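Matte gray finish on domed housings: cleaning, glare, and the rim edge

tallowbench
Posts: 330
I have a Firkora pedestal unit with a domed top on a narrower neck. The shell is matte gray. Two questions. First, what do you clean it with that doesn't leave shiny patches? Second, is the edge at the bottom of the dome supposed to be smooth? Mine catches on a microfiber cloth.

hexnut_817
Damp cotton, no cleaner. Matte finishes go shiny when you rub off the high points of the texture, and microfiber with any grit in it will do that. Pat the curve, don't scrub it. For the rim, run a fingernail along it. If it clicks at one spot, that's molding flash. If it's rough all the way along, somebody has been at it with a blade.

Clellell
Disagree on no cleaner. Plain water does nothing for skin oil. I use 2 drops of dish soap in 500 ml of water, wipe once, then wipe again with water only. I've done this on the McKinnon version for years with no shine.

hexnut_817
The McKinnon shell is painted. The Firkora is molded-in color. You can't compare the two.

Clellell
Soap that weak won't touch either one. Rubbing is the problem and we already agree on that.

tallowbench
No clicks that I can find, just a general drag. I haven't taken a blade to it, but I bought it used. Can I sand the edge?

orrinsgate
Post a picture of a rim in side light before anyone tells you to sand. Overhead light hides everything on a pale matte surface. I keep a lamp low on the left for this.

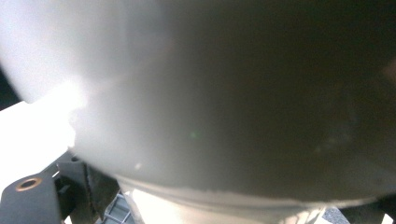
Dome, rim and neck, lamp side at left. Soft focus, too close.

orrinsgate
On that one the lower edge of the rim reads slightly ragged. I wouldn't judge depth from it. Also note how far the gray shifts from one side to the other. People report "discoloration" on these all the time and it's only falloff across the curve. Turn the unit a quarter turn. If the dark area stays on the same side of the room, it's the light.

hexnut_817
The pale specks at lower left could be dust or could be in the finish. Can't tell at that focus.

Clellell
Dust until proven otherwise. Wipe and look again.

tallowbench
Did the quarter turn on mine. Dark side stayed put, so no stain. Back to sanding?

hexnut_817
Not on the face. On the underside of the rim only, 500 grit, wet, light pressure, tape over the dome and the neck first. Stop when the cloth stops catching.

orrinsgate
I'd try a Hukton deburring stick before paper. Paper wraps around the edge and leaves a bright line on the visible side.

hexnut_817
Only if you fold it wrong. Back it with a flat stick.

tallowbench
Taping it up this evening. Will try the deburring stick first.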